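Sastham Pallet Flow Records

What you get

Sastham is a set of inbound and outbound pallet records from the Lorente warehouse, a building with very high shelves and very low expectations of its label printer. It holds 695 order files in plain CSV, one per order, plus a layout table listing every aisle, bay and level. We use it to test slotting rules before anyone has to move real stock.

Columns you will care about

order_id, sku, bay, level, pick_time, putaway_time. There is also a column called misc2. It came with the export from Zakusix, the old stock system, and we have kept it out of respect for the dead.

Levels run from 1 to 4, floor upward. Bay numbers skip 63 because two different bays were once labeled 63 and the argument ended with both being renamed. If your script assumes bays are consecutive, it will find this out before you do.

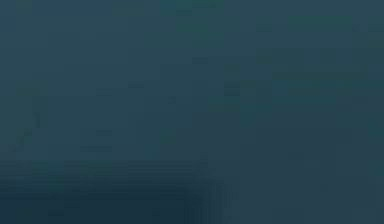
Simulated render, dark blue-teal throughout.

Loading

Unzip everything into one folder and point the Durkent reader at it. The reader wants the layout table first and will sulk without a useful error if it gets the orders instead. Times are local, 24-hour, with no time zone, so the hour that happens twice in the fall happens twice in the data too.

Known problems

Putaway times are when the driver scanned the shelf label, which may be well after the pallet went up. A cluster of scans lands right before the 2 p.m. break. Draw your own conclusions, but don't train a travel-time model on them.

Around 300 rows have a weight of zero. These pallets did not float. Treat the value as missing.

SKUs are masked, but the same item keeps the same code all the way through. Returns are mixed in with outbound orders and marked with an R at the end of order_id, except in October, when they are marked with an r.

Not suitable for

Staffing studies, driver comparisons, or settling which shift is faster. Driver IDs were removed before release and we won't be putting them back.

Changes

Fixed the decimal commas in the layout table. Left misc2 alone.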